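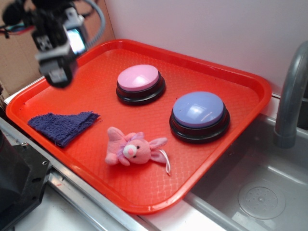

Tunon Town Supporters Board > First Team > Eberhard loan, anyone know the terms?

gravelend
Club site has the Silvan Eberhard deal up as a loan until the end of the season from Kudlow. Nothing on whether there's an option to buy and nothing on a recall clause. Local paper just copied the club statement. Does anybody have more than that?

I saw him once last year when Kudlow came to our place in the cup. Left footed, played on the left of a three, took the corners. I thought he was decent without doing much in the final third.

prestum_exile
There's a recall clause, Kudlow can have him back in January. Their manager said so in his press conference. He also said they wanted him playing every week, which he wasn't getting there.

No option that I've heard of.

Malc_T
So we develop him for half a season, he gets good, he goes back. Same as the keeper two years ago. I don't see what we get out of these.

gravelend
We get a left sided player for half a season. We haven't had one since Danzer away when Pratley did his knee.

Malc_T
We have a left sided player in the youth team who's been on the bench nine times and got on twice. Play him.

hutchside
He's 17 and about nine stone. I've watched the youth side most weeks this year and he's got a good cross on him but he gets bullied by full backs his own age. Put him up against that lad from Danzer and he'd be in row F.

I'd rather they sent him out somewhere a level down and had Eberhard in the meantime. Both can be true, we can like the kid and still sign somebody.

Malc_T
You said the same about Okell and he's now starting for Prestum.

hutchside
I did say that. I was wrong about Okell.

northbank_ned
Went to the open training session this morning. Eberhard was there, number 27 bib, did the full session apart from the last bit where they split into small sided games. Looked fit. He was put with the second group for the shape work so I wouldn't expect him to start the next one.

They worked a lot on throw ins, for what it's worth. Long ones from the right, two runners near post and one hanging back at the edge of the box. Last season we had no plan at all from those.

Xiaoyan Deng was taking the warm up again, so I assume that's permanent now and she's not just covering.

gravelend
It's permanent, she was listed as head of fitness in the program for the first home game. We've had far fewer hamstring problems since she came in. I think it was five at once this time last year.

prestum_exile
Some of that is the pitch. They relaid the training ground over the summer and the old one was like concrete by September.

gravelend
Some of it, yes. But the old fitness guy had them doing hill runs two days before games. My neighbor's son was on trial with us then and said half of them could hardly walk.

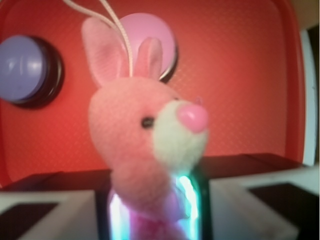 Anyway, back to Eberhard. If he's only here until January I don't see the point in changing the formation to suit him. We've played 4-4-2 all season and looked all right in it. If he comes in on the left of the four, fine. If the plan is a back three with him as a wing back then we're asking two or three other players to learn a new job for a loan.

northbank_ned
The second group was in a 4-4-2 and he was left midfield. First group was the same shape. No sign of a back three.

Malc_T
Good. The back three was a disaster at Kudlow. We lost that game in the first twenty minutes.

hutchside
We lost that game after the red card. It was 1-1 at half time.

Malc_T
It was 1-1 because their forward missed from four yards twice. We were all over the place. Nobody was picking up the runner from midfield and the two outside center backs didn't know if they were meant to go with the winger or stay in.

hutchside
I'll give you the second one. First one he was offside anyway, flag was up.

terrace_pete
What was the gate on the last home game? The board outside said one thing and the club site said another.

gravelend
2540 on the site.

terrace_pete
The guy on the PA read out 2811. I was sure I heard it right because I said to my brother that's our best since the promotion season.

prestum_exile
2811 will be tickets sold and 2540 will be people through the turnstiles. They switched which one they report at some point last year. Season ticket holders who don't turn up get counted in the first and not in the second.

terrace_pete
That makes sense. It didn't look like 2811, there was plenty of room down our end.

Malc_T
So nearly 300 people paid and didn't come. Says a lot about the football.

gravelend
Or it says it was pouring all afternoon and the trains were off. I nearly didn't go and I live a mile away.

hutchside
The away end was well down as well. Danzer usually bring a couple of coaches and I only saw one in the parking lot.

northbank_ned
Does anyone know if the supporters' coach to Prestum is still going from the old bus station? The form just says "usual place" and I've not been on it since they moved the stop.

terrace_pete
It's the lay-by opposite the leisure center now. Leaves at 10:30. Don't go to the bus station, a couple of people did that for the last one and had to get a cab.

northbank_ned
Thanks.

prestum_exile
If you're driving, don't bother with the parking lot behind the away end. It's one way out and they hold it until the home fans have cleared. Park up by the cemetery and walk down the hill, it's fifteen minutes. There's a decent bakery on the way that does hot food until one.

The away end there is uncovered on one side too, so get in the left hand block if it looks like rain. Stewards don't usually mind which block you stand in.

Malc_T
Prediction for Prestum, 2-0 them. Okell to score.

gravelend
1-1. They've not kept a clean sheet at home yet.

hutchside
1-0 us, throw in from the right.

terrace_pete
Is Eberhard eligible for the cup game, by the way? I know he can't play against Kudlow in the league but I don't know if being in their cup squad earlier in the season makes him cup tied.

prestum_exile
He was an unused sub in their first round tie. As far as I know you're only cup tied if you get on the field. The parent club still has to give written permission, though, and some of them don't.

gravelend
I emailed the club to ask about that and about the January recall. Will post if they reply. Last time it took them three weeks and they sent me a link to the ticket office.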